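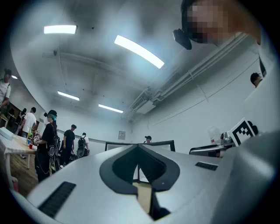 Rooms for Working In
Handout 6: Ceilings, lights and everything that runs between them

Welcome to my favorite week of the course! We have spent five sessions on floors, doors and walls, and now we finally get to look up. Most people who work in a room for years couldn't sketch its ceiling for you. By the end of this week you should be able to walk into a workroom, tip your head back, and tell a fair amount about how the place is lit, how it is aired and where the money went.

Read this before the site visit and bring it with you. There is space on the back for sketches.

1. Shape first

Before you look at any fixture, look at the ceiling itself. Is it flat, sloped, stepped or curved? A flat ceiling is the default and there is nothing wrong with it. A curved one is a treat, and it changes almost everything that gets attached to it.

A white curved ceiling can work as one huge soft reflector. Light that hits it comes back down from many directions at once, so shadows on a workbench get paler and softer at the edges. Try holding a pencil upright over a sheet of paper under different parts of the ceiling and see how many shadows you get, and how dark they are. I have been doing this for years and still enjoy it.

The curve has a cost. Straight fixtures don't sit naturally against it, so an installer has to hang them from rods or wires, carry them on a beam, or let them follow the slope. Look for which choice was made, and whether it was the same choice all over the room. In older buildings it often wasn't.

Curves also do odd things with sound. A shallow vault can gather voices and drop them somewhere you don't expect. During the visit, have one person talk quietly while the others walk slowly across the room. Mark the loud spots on your plan.

2. Lights

On your plan, draw each ceiling light as a rectangle pointing the way it really points. Then answer these:

– Do the lights run along the length of the room or across it?
– Do they line up with the benches, or were the benches moved later?
– Are they all the same size and all the same color of white?
– Which ones are switched together?

That last question is the one people skip, and it tells you so much about how a room is used. At the Cetano workshop, which we looked at in week two, the rear lights are on their own switch and the people at the back bench leave them off on sunny mornings. The plan of the building doesn't show that. You learn it by standing there.

Now think about a person leaning over a bench. Where is their own shadow? If the only bright light is behind them, their head and shoulders block exactly the spot they are trying to see. A second light from the side helps, and so does a pale ceiling. A group of people standing close around one bench makes the problem much worse, so always check the lighting with the room occupied. An empty room flatters itself.

3. Pipes and ducts

I love exposed pipes. There, I've said it. They let you read a building the way you read a map, and you never need to lift a ceiling tile to do it.

Pick one run and follow it with your finger in the air (you will look silly, do it anyway). Where does it come in? Does it keep to the edge or cut across the room on a diagonal? Where does it stop, and what is it connected to? Several pipes often travel together as a bundle and then split up near the end, and the place where they split is worth a sketch of its own.

Paint matters here too. Pipes painted white against a white ceiling fade back surprisingly well, and they bounce a little light of their own. Pipes left dark make a strong line that pulls your eye down the room. Josness Hall has both, one on each side of the corridor, and we will stop there on the way over so you can compare.

Please don't label a pipe unless you know what it carries. "Pipe, use unknown" is a perfectly good label and gets full marks. A confident guess does not.

4. Small things on the walls

Leave ten minutes for the wall at the far end. Panels, framed notices, controls and clocks tend to collect at head height, and their position says a lot about who was expected to use them. Can you reach it? Can you read it from the door? Is somebody usually standing in front of it?

5. The visit

We meet on Sun 19 April outside the Nadar building, side entrance, and go in together. Sunday is the one day the floor is quiet enough for the sound exercise. Go straight up to room 241. The larger room, 277, is open to us afterward if you want to compare a flat ceiling with what you have just drawn.

Bring a soft pencil, a clipboard, a tape measure and something warm to wear. Phones are fine for notes. Please draw before you photograph – you will notice twice as much.

6. What to hand in

One ceiling plan, drawn as if the ceiling were reflected in a mirror on the floor. Lights, beams and pipe runs on the same sheet, with a key. One page of writing on a single thing you noticed, and please choose something that surprised you. Last November somebody wrote the whole page on one crooked light and it was a joy to read.

Reading for next week: the chapter on daylight in the Mokano course pack, up to the section on blinds. Bring your pencil shadows, we'll pin them all up together.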